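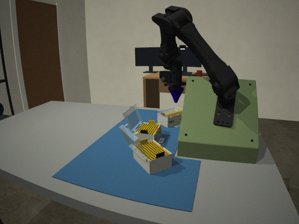
Tuesday, a.m.

Comment period on the state's draft hemp testing rule closes in 2 weeks. Roxana wants our section in by Friday so Grimbridge can put it in with theirs.

Read the draft again. Section 4 still says "total THC" with no formula. The Tralden labs have been reporting delta-9 plus converted THCA, Umali reports delta-9 alone. Same flower could pass at one and fail at the other. Asked Clem to write that up as our first point – one paragraph, no history lesson.

Retention samples: draft says 336 hours. That's two weeks, so they should say two weeks. Our freezer log would cover it either way. Growers will want longer if they can appeal a fail, and the appeal window isn't in the draft at all. Second point.

Licensing fee is $4,000 per site. Clem thinks small labs will drop out. I don't know that and don't want to claim it in a comment. Left it as a question to the agency.

Called the agency at 10:30, got voicemail. Need to know:

- whether comments have to be on letterhead
- who signs if two labs file together
- if the September hearing takes remote testimony

Trollel export is still dropping the moisture column, so dry-weight numbers for the appendix have to be typed by hand. 8 lots done, the rest after lunch. Roxana to check my figures before anything goes out.

Clem's paragraph came back 11:50. Too long – cut the part about the old bill, kept the table.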